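About Duman Packing Services

Duman Packing Services prepares boxed goods, trays and presentation sets for retailers, publishers and museum shops. The company was established in Harnunville by Ingrid Halvorsen and Montri Bunnag, and it continues to operate from its original building on the east side of town. Our staff of 25 serves 163 client accounts, most of them small firms that have no packing room of their own.

Work is organized in two departments. Box and Tray Assembly, directed by Manee Paisan, handles folding, lining and fitting. Finishing, directed by Tsutomu Tsuji, is responsible for film wrapping, labels and outer cartons. A sample of each new order is approved in writing by the client before the full run begins – a practice we have kept from our first year.

Duman also maintains the Trostar line of stock trays, available in 20 sizes, for customers whose orders do not call for custom work. Lids and inserts may be ordered separately. Requests for samples should be addressed to Panya Ruangrit in Client Services and should include the outside measurements of the item to be packed.
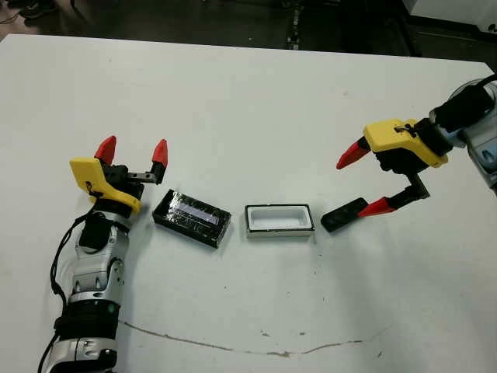
Our standards for presentation apply to the plainest order as well as to the most elaborate. Parts are set out on a clear, pale surface, where marks and dents are easily found. A shallow white tray with a thin black rim, placed on a white tabletop beside a black box, is typical of the simple shapes and colors our clients request. Visits to the Harnunville building are welcome by appointment, and new accounts are accepted throughout the year.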